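Subject: Re: [cell-upkeep] right arm drifts after a restart, baskets getting the blame

On an evening in August, somebody at Storkby wrote:

> Two-arm table cell, same general layout as yours.
> After a cold start the right arm comes back to its
> home pose fine, then lands short on everything toward
> the far edge. The left arm is perfect. We have re-run
> the calibration 3 times and moved the baskets twice.
> Now half the group wants to glue the baskets down and
> the other half wants a new arm. Is there a step
> between those two?

There is, and it costs a hex key and an afternoon. Please put the glue away. We glued something down once, and the stain has outlived two software versions.

First, stop re-running the calibration. If you calibrate a loose joint you get a very precise record of where the joint happened to be sitting at 9 in the morning. By 11 it is sitting somewhere else and you are back at the keyboard blaming the baskets, who have done nothing.

What we do on our cell (the Tisitz one, for those who remember the thread about the floor) is go through it in the same order every time. Mechanical, then cables, then camera, then numbers. The order was arrived at by doing it in every other order.

Mechanical means power off, brakes on, and a hand on the base of the arm. Push it. Then push the rail it is bolted to. On ours the arm was fine and the rail was moving under it, by an amount you could feel with a thumb and not see at all. Four bolts per bracket, and the far pair on the right side had backed out. Tighten them crosswise, a bit at a time, then go around again. The second time around always finds something, and I have stopped taking it personally.

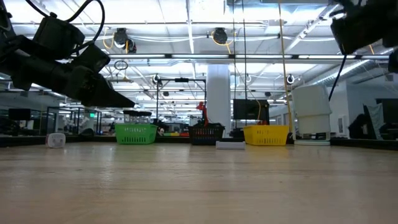
Once the bolts are tight, leave the cell alone for an hour of ordinary running before you measure anything. People skip this. A freshly tightened rail settles, and if you take your reference before it settles you have earned yourself another go at the whole job. We run the slow sweep from the Petrenko scripts, left arm first, then right, then both, and go have coffee.

Then cables. You said it lands short only toward the far edge, and that made me think of ours at once. When the arm stretches out, the gripper cable runs out of slack and starts to steer. It isn't much of a pull, but the wrist has to lean against it, and the lean grows the farther you reach. The test is simple: unclip the cable from its last tie, hold the loop up by hand (motion at crawl speed, other hand on the stop button, no heroics), and repeat the reach. If the error shrinks, you have found it. Re-tie it with the arm at full stretch. Everybody ties cables with the arm parked, me included, and parked is the one pose in which any length of cable looks generous.

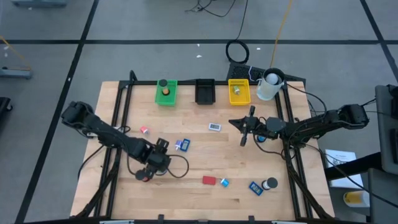 The check run comes next, and for this I would throw out the calibration cube. A cube in the center of the table will tell you the center of the table is fine. We use a mess. The list for a check run has cans on their sides, timers lying flat and at whatever angle they were dropped, a jar, a red block, and the green, black and yellow baskets standing along the far edge in that order. Spread the small stuff over the whole board and have each arm reach for things near its own rails as well as in the middle. A can lying down is a wonderful critic. If the gripper comes in even slightly off, it rolls, and you get your answer without opening a log file. Write down which arm missed and in which direction. Do not write down "bad grasp". Our notebook has two pages of "bad grasp" and I could not tell you what a single one of them meant.

As for moving the baskets: pick a place for them, mark the board with a pencil, and put them back on the marks before every check. They may sit a little crooked in normal use and the software should cope. During a check you want them boring.

Then, and only then, camera and numbers. Wipe the wrist camera lens, check that its mount hasn't rotated, and run the calibration once. Save the old file under a different name. Plirkus will overwrite it without a murmur, and you will want to compare. If the new offsets for the right arm differ from the old ones mostly in one direction, you had a mechanical problem and you have probably just fixed it. If they are all over the place, go back to the bolts.

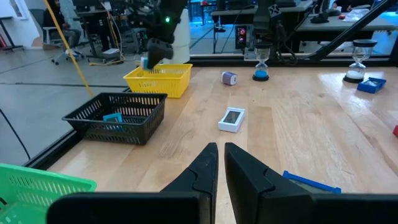 Storkby wrote back off-list while I was typing this, to say that they tried the thumb test before dinner and the right rail does move, but so does the left, and the left arm is the one that works. Should they leave the left side alone?

No. The left one is just next. Do both sides in the same session, both rails, all the brackets, because tightening one side can shift the load on the other, and then you will be calibrating a table with opinions. Do the left cable as well while you have the ties out.

One more item, from the department of things I resent. Check the table itself. Ours stood on the floor perfectly level until it was moved to get at a socket, and after that one foot was carrying nothing. Slide a piece of paper under each foot. If it goes in, adjust that foot before you touch a bolt, or the frame will twist a little every time both arms reach the same way.

If it still lands short after all that, post the before and after offset files here, both arms, and say what pose the cable was tied in. I have the old Tisitz files somewhere and can put them next to yours.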